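# How Do You Pick a Hand for a Robot?

Your hand can hold a grape, a baseball bat, or a slippery bar of soap. A robot's hand is called a gripper, and most grippers are good at only a few jobs. Before a robot goes to work, people have to find out which gripper suits it.

At the Skodden workshop in Trikville, Alina Grecu tests grippers with two fingers. The fingers open and close like the two sides of a clothespin. She puts different things on a table and has the robot try to pick each one up.
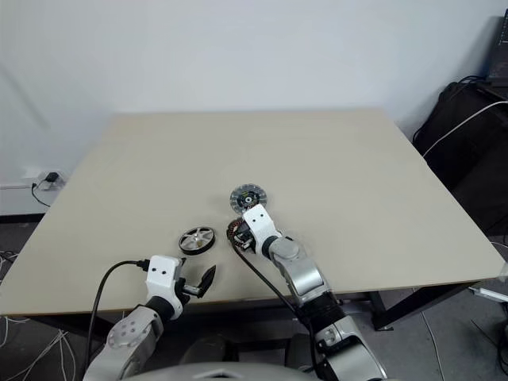
*Two robot arms at a test table. Can you find the small wheel with five spokes?*

Round things are hard for two fingers. If the fingers close a little to one side of the middle, the thing can roll or spin away. Flat things are hard too. When something lies flat on a table, the fingers may not be able to get under its edge. They have to squeeze it from the sides.

To compare two grippers, Alina needs a fair test. Both get the same objects, starting in the same spots. Each gripper gets 60 tries. A try counts if the robot lifts the object and holds it for 5 seconds.

In one test in May, the first gripper dropped its object 28 times. The second dropped it only 4 times, but it was much slower. Štěpánka Kubíček, who writes the robot's programs, wanted to know if the first one would do better with a softer squeeze. So they tested it again.

**Try it yourself**

You will need a pair of kitchen tongs, a pair of clothespins, a coin, a bottle cap, and a small ball.

1. Put the coin, cap, and ball on a table.
2. Try to lift each one with the tongs. Count to five.
3. Do the same with a clothespin.
4. Write down what you dropped.

Which tool was better for the coin? Was it better for the ball, too?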